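How to Tell Whether a Robot Can Do Your Chore Yet

Every few months a video goes around of a robot folding a shirt, and every few months someone asks me if they can stop folding shirts. You can't. But the question is a fair one, and you can work out the answer for almost any chore at the kitchen table with a pencil.

Updated 10 May 2018.

Step 1. Write the chore down as hand moves

"Clear the table" is a wish. A machine needs the long version: find the spoon, decide which end to hold, close on it, lift, don't hit the cup, carry, let go. When I did this for my own breakfast table I got to 37 moves and hadn't reached the crumbs. If your list fits on a sticky note, you left things out.

Step 2. Circle anything that changes from day to day

Shop floors are good to robots because the part shows up in the same spot, facing the same way, all shift long. The Altside packing line that I got to watch in November had one arm doing one lift, and it was a pleasure to see. Then a carton came in sideways and a man with a broom handle had to sort it out.

Your house is all sideways cartons. Circle every item that moves, bends, spills, or gets left somewhere new by a teenager.

Step 3. Mark the awkward shapes

Boxes are easy. Flat things are hard, because there's nothing to get a finger under. Long things with a weight at one end are worse. Pick up a ladle by the tip of the handle using only your thumb and one finger, and feel it try to roll over. You fix that without thinking. A gripper has to be told, or has to fail a great many times first.

Step 4. Ask where the practice happened

A lot of robot learning is done in simulation, where a dropped dish costs nothing and the table resets itself. It's a sensible way to work. The Skiteck people put 931 tries into one pick-up task this way before they let the real arm near a real table, and the real arm still needed help with the first 20.
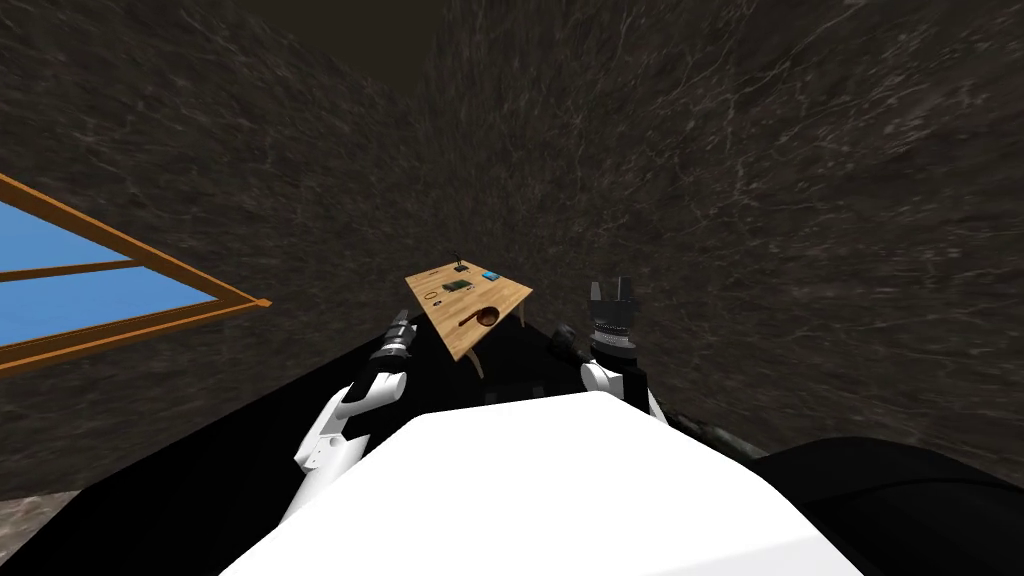

So when a maker quotes you a success rate, ask two things. Was that on a computer or in a room? And were the objects the same ones it practiced with? The Nwosu brochure answers the first in small type and skips the second. I wrote to ask and got a very nice newsletter.

Step 5. Score it

Give the chore one point for each circle and one for each awkward shape.

0 to 2: A machine may well do this now. You probably own it already and call it a dishwasher.
3 to 20: A lab can do it on a good day, slowly, with someone standing by the off switch.
Over 20: Keep your sponge.

Step 6. Add the cleanup

Count the time you'd spend getting the room ready for the robot. The Skastance floor unit cleans my hallway nicely once I've picked up the shoes, the cords and the dog's rope — at which point I'm holding everything and standing next to the broom closet.

Run the list again next year. Keep the old sheet so you can compare scores, and use the same chore both times. Mine is still the breakfast table.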